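Sorting the odds-and-ends bin

The open grey bin on the light wooden table has been filling up since January, and it needed sorting before the lid of the next one along would close.

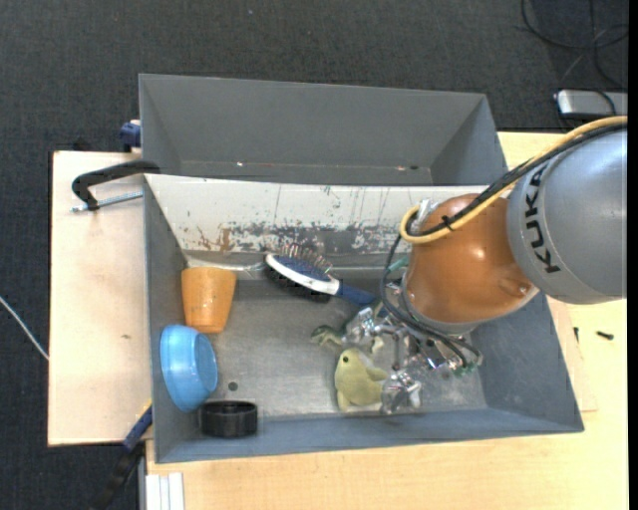 My rule for mixed bins is to work by material first and by owner second. Fabric goes in one pile, hard plastic in another, and anything with bristles in a third. Sorting by owner sounds quicker but it stalls as soon as you reach something that belongs to the whole house.

The plush toy is pale yellow-green with a small black eye. Soft toys of that size go in a zipped mesh bag on a 30-degree wash, low spin, then dry flat on a rack. I do not tumble them – the pile goes hard at the tips and does not recover. The darker green figure goes in the toy crate.

The hairbrush takes more work. It has two kinds of bristle, thin wire ones with small tips on one side and a dense dark patch on the other, and they clean differently. For the wire side I lift the hair out with the tail of a comb, working from the handle towards the top. For the dense side I use an old toothbrush and a little shampoo in warm water. A padded brush should not be soaked. Water gets in behind the pad through the bristle holes and stays there for days. Rinse it face down and leave it face down on a towel overnight.

Storage is the part I keep changing. I had been using Giltico boxes, which stack well but have a lip that catches on the shelf above. The Kirisari ones are 5 mm lower and slide in without tilting. I have moved two shelves over so far and will do the rest when the Arnent labels arrive. The last roll was 1,000 labels and I have used almost 96 of them, so I did not strictly need more, but the adhesive on that batch lifts in the cold.

Internal width of the shelf is 51 cm, for anyone who asked under the last post. Two Kirisari boxes fit side by side with a finger's gap. Three do not fit in any orientation – I tried.

Next is the cable drawer, which is in a worse state than the bin was. I will probably start with the chargers.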